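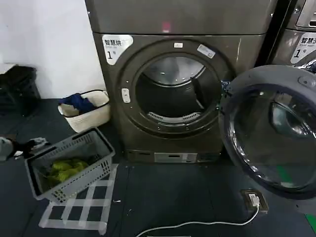

Hetia Laundry Automation
Mobile Manipulator Work Area: Safety Inspection Checklist with Comments
Form 567
Site: Pirko Residence, shared laundry room
Inspected by: Regula Rüegg
Inspection month: January

Scope

This checklist applies to any robot with one or more arms that loads or unloads laundry machines in a room also used by residents. It is completed before a new work area is released for operation and again after any change to the floor layout, the grippers or the machines served. It doesn't replace the machine maker's instructions or the house rules of the building.

Each item is marked Met, Met with comment, Open, or Does not apply. An item marked Open must name the party responsible for closing it. Items in Section B and Section D may not be left Open when the work area is released.

Section A. Floor and surroundings

A1. The placement area for baskets is marked on the floor and the marking is firmly stuck down.
Met with comment. White tape in a grid of rectangles is in use in front of and beside the dryer. The edges should be pressed down at each weekly check. Lifted tape is to be replaced and not folded back.

A2. Baskets in use stand where the work instruction places them.
Met with comment. The gray basket stands at an angle, with one corner over the tape lines. The work instruction doesn't state whether a basket may overlap a line. Hetia is to add a sentence on this. Until then, operators are to square the basket to the grid before each run.

A3. No cable crosses the robot's travel path or a walkway used by residents.
Open. A white power cable is plugged into the floor outlet near the dryer and lies in a loop across the floor. Cables of this kind must be covered by a low ramp or led along the wall before residents are admitted during robot operation. Responsible: site manager, Pirko.

A4. A clear walkway of at least 1000 mm is kept between the robot's reach and the room exit.
Met. Measured with the arms at full extension and the dryer door fully open.

A5. The floor is free of liquid, lint and small parts.
Met with comment. A few specks of debris were noted on the dark floor panels. The area is to be swept before the first run of the day.

A6. Personal belongings are kept out of the work area.
Met with comment. A dark item, a bag or folded article, lies on the floor at the foot of the wall. It doesn't obstruct the task. Operators are reminded that soft objects at floor level can be missed by the base sensors and are to be moved to the shelf outside the room.

Section B. Stopping and access

B1. An emergency stop is within reach of the operator at all times.
Met. The wireless stop was tested from three positions, including the doorway.

B2. Both arms come to rest on a stop command and hold their position.
Met. The test was made with a garment in the gripper. The garment wasn't released.

B3. Restart requires a deliberate action by the operator.
Met. Releasing the stop button alone doesn't resume motion.

B4. A sign at the entrance informs residents that a robot is operating.
Met with comment. The sign is in place but hangs below eye level — it is to be raised to the height of the door handle plate or above.

B5. The operator has signed the Politis instruction sheet within the current term.
Met. Signed sheets are kept with the logbook.

Section C. Laundry machines

C1. The machine has finished its cycle and the drum is still before a gripper enters the opening.
Met. The release signal is given by the operator. The Dallus control program doesn't read the machine display and must not be treated as if it did.

C2. The door stands fully open before an arm approaches.
Met with comment. The dryer door swings wide and takes up floor space to the right of the opening, in front of the neighboring machine. The two machines shall therefore not be served at the same time. This rule is to be written into the work instruction.

C3. The lint filter area is protected from contact.
Met with comment. The slotted grille sits at the bottom of the drum opening, where a low approach could strike it. The lower limit of the gripper path is to be set 40 mm above the grille and checked by hand after any change of fingers.

C4. The door latch, catch and seal are undamaged.
Met. Checked by hand and by eye.

C5. Each machine is identified by a label that the operator can read from the operating position.
Met with comment. The labels are in Chinese, and the dryer carries a smaller line of English. Both the function and the number must be confirmed aloud before the program is started. Washer number one and dryer number one share the same number and the same finish, so the number alone isn't sufficient identification.

C6. Door glass is approached at reduced speed.
Open. The domed glass and bright trim give strong reflections, which may disturb distance readings. The reduced speed zone presently covers the opening only and must be extended to the door when closed. Responsible: Hetia, controls group.

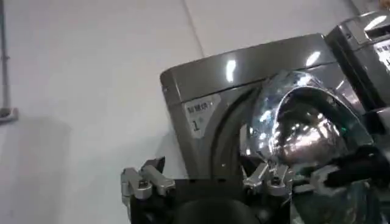
May a resident use the neighboring machine while the robot is at work?

Residents must wait until the operator has stopped the robot and confirmed that both arms are at rest. The operator then steps aside, and the run is resumed only after the resident has left the marked area.

Section D. Arms, grippers and load

D1. Gripper fingers are tight, with all screws seated.
Met. Checked with the hand tool supplied. The metal fingers are to be checked again after every 30 runs and the result entered in the logbook.

D2. Fingers have no burrs or sharp edges that could catch fabric or skin.
Met with comment. The edges of the cut-outs were checked with a cotton cloth. No threads were pulled. The same cloth test is to be repeated whenever fingers are replaced.

D3. Grip force is set to the fabric setting.
Met. The setting is protected by a password held by the shift lead.

D4. The arms can't reach each other in a way that traps a hand between them.
Met. Minimum separation is enforced in the control program. Manual guiding of one arm while the other is powered is not permitted.

D5. Cables on the arms are secured and don't snag on an open door.
Met with comment. Clearance is sufficient in the loading position. In the low position the cable run passes close to the door ring, and an added clip is recommended.

Section E. Records

E1. The logbook is present and complete for the past month.
Met with comment. Two entries lack a signature.

E2. Near misses are reported, including dropped garments that fall outside the basket.
Met. The reporting form is posted beside the light switch.

E3. Garments are returned to the basket they came from.
Met. Operators check this at the end of each run.

Result

Not released for operation with residents present. Items A3 and C6 remain open. Supervised runs with the room closed to residents may continue. A follow-up inspection of the open items will be made once both responsible parties have reported completion in writing.

Signed: Regula Rüegg, Inspector
Copies: Pirko site office; Hetia controls group; logbook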